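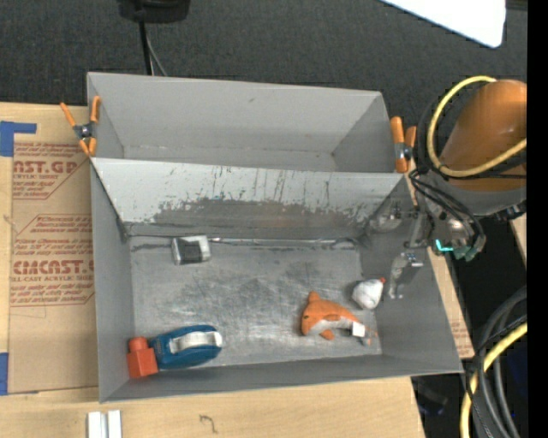

Chepkoech Lukumay
Member, Kestside
Asked 15th September, viewed 709 times

Cleaning a marked grey metal bin used for toys, and what to keep in which half

I have a large grey bin with a divider across it, a narrow section at the back and a much bigger, deeper one at the front. It lives on a table and I use it for toys at the playgroup. It was given to us second-hand in May, so I have no idea what was in it before.

The toys go in the big section. At the moment that is an orange dolphin soft toy, a red-orange block with a knob on top, a rounded blue one with a band over it and a couple of small whitish bits. The back section is empty, as I haven't decided what to do with it.

I'd like help with two things.

First, the marks. The metal floor of the big section is cloudy and covered in fine scratches, and it is darkest in the middle. I have washed it with washing-up liquid and warm water twice and it looks much the same. The divider is worse. It slopes, and the lower part has a wide dark grey patch with ragged edges where it looks as if the surface has chipped off. Further up there are thin dark lines running down it, some like scratches and some more like drips. There's also a thin shiny whitish strip along the foot of the divider and I can't tell if it is part of the bin or something left behind. Is any of this going to come off, and is it all right to leave it if not?

Second, is there any reason not to keep the dolphin in with the hard toys? Its underside is white and I don't want it going grey. It has a fabric tag near the tail, but I can't get washing instructions from it.

I don't want to spend much. I have a bottle of Grallus cream cleaner already but I haven't tried it on this.

Rorkus
Regular, 523 posts

I would treat the floor and the divider as separate jobs.

Cloudy smudges on a metal floor are often a film of old detergent or grease, and going over them with more washing-up liquid can leave more film. Try a cup of white vinegar in a bowl of warm water. Wipe it on with a soft cloth, leave it for a few minutes, rinse with plain water and dry it straight away with a towel. Drying matters more than people think, as a lot of cloudiness is only water marks. Try a corner first and look at it the next day before you do the rest.

Scratches won't come out with any of this. If you can feel them with a fingernail they are there for good. It's no problem for toys.

The dark patch sounds like a worn coating and you can't clean that off. Do not scrub it. Press a strip of masking tape along the ragged edge, pull it off and look at the sticky side. If nothing has come away, wipe it down and carry on as you are. If you get flakes, stop using the bin for toys until you've sorted it, particularly with little ones who put everything in their mouths. You said it was second-hand and you don't know its history, so I would also be cautious about what the coating is. Don't sand it. Sanding old paint of unknown type makes dust you don't want in a playgroup.

With the lines, wet one with a cotton bud and rub gently. A drip will usually soften or smear a bit and a scratch won't.

For the whitish strip, try a plastic scraper or an old bank card at one end. Dried glue or sealant will feel slightly rubbery. If it is sealant I'd leave it where it is.

Keep the cream cleaner away from it. I don't know the Grallus one, but creams in general are mildly abrasive and you would be adding fine scratches to the ones you've got.

Jeon
New member

just put a liner in it. we had a marked metal tub at home and I cut a piece of wipeable tablecloth to fit the bottom, 11 months now and still fine. covers all the marks and it's quieter when things get dropped in. take it out and wipe it once a week

doesn't do anything for the sloping bit though

Marjoram
Regular

Nobody has covered the dolphin, so I'll do that.

I would use the empty back section for soft toys if they fit. You say it's narrow, so measure it before you plan round it. Otherwise a cotton drawstring bag inside the big half does the same job. Soft toys pick up whatever is on the metal, and grey marks on white plush are a nuisance to shift. You can check by rubbing a dry white cloth over the floor of the bin. If it comes up grey, keep the dolphin out until you've done Rorkus's vinegar wash.

Without a readable label, play safe and do it by hand. Cool water, a small amount of mild detergent, sponge the white part and rinse with a clean damp cloth. Squeeze it in a towel and dry it flat somewhere airy. It needs to be dry right through before it goes back. I wouldn't put it in the machine without knowing what the stuffing is. The cloths you clean the bin with can go in at 60.

Small pieces are the other thing I would look at. If you have under-threes, go through them and take out anything that could be swallowed or that has a bit coming loose. A lidded tub on a high shelf is better for those than either half of the bin.

Chepkoech Lukumay
Member, Kestside

Thanks all. I did the tape on the divider this morning and there were a few tiny dark specks on it, so the toys are coming out for now. I'll do the vinegar on the floor at the weekend. Rorkus, if I wanted to cover the divider properly, would a stick-on vinyl hold on a slope or does it need painting?

Rorkus
Regular, 523 posts

Vinyl will hold on a slope, but it needs a sound surface and you haven't got one if it is shedding specks. It would lift along that ragged edge and small fingers would finish it off. Before you paint anything, get a lead test kit from a DIY shop and use it on the patch. If it's clear, come back and say so and I'll go through primers.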